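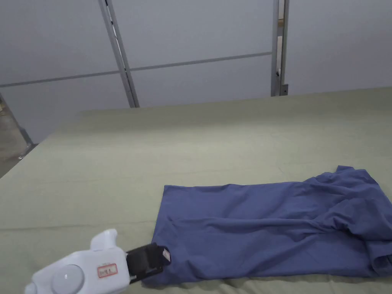 A partly folded blue cotton shirt on a cloth-covered table.

Trarkalville clothing exchange to reopen with longer hours

June 2021

The Trarkalville clothing exchange will reopen to walk-in visitors next week after more than a year of working by appointment only. The exchange has also moved from its old rooms on Derese Street to a larger space on the ground floor of the former Skultidgate department store.

Anyone living in the town or in the nearby village of Teva can bring in clean, wearable clothes and take home the same number of items. No money changes hands. Residents who have nothing to bring can still pick up to five items per visit, and they do not have to show proof of income.

The exchange handed out 3174 items last year, most of them children's clothes and winter coats. It has 273 households on its books. Those households will keep their existing cards, and new visitors can sign up at the front desk with any document that shows a local address.

Shirts, pants, dresses, sweaters and school uniforms are all accepted. So are coats, belts, hats and shoes, as long as shoes come in pairs and the soles are sound. The exchange does not take underwear, swimwear, pillows or electric blankets. Clothes with missing buttons or small tears along a seam can be left in a separate bin by the door for the mending group, which meets on the second floor.

Donors are asked to wash clothes before bringing them in and to fold them into a bag or box. Hangers are not needed. Items left outside the building overnight will be thrown away, as they were at Derese Street.

The new space has room for about 400 more garments on the rails than the old one, along with two fitting rooms and a step-free entrance from the parking lot. The old rooms could only be reached by a flight of stairs, a frequent complaint from parents with strollers. Heating in the building was replaced over the winter, and the front windows are due to be repaired later in the summer.

No more than 40 people will be let in at one time. Visitors may have to wait at busy periods, and the exchange suggests coming after lunch on weekdays if possible. Large drop-offs of more than four bags should be arranged by phone so that space can be cleared for them.

A school uniform day is planned for August, before the start of classes. Uniforms for that event can be handed in from the day the exchange reopens. Plain white and pale blue shirts in the smaller sizes are in short supply, along with dark gray pants and gym shoes. Families can leave a note of the sizes they need at the front desk.

The exchange will be open Tuesday through Saturday from 10 a.m. to 6 p.m., two hours later than before. The entrance is on the parking lot side of the building, and the number 3 bus stops across the road. The Derese Street rooms are now closed, and the collection box there has been removed.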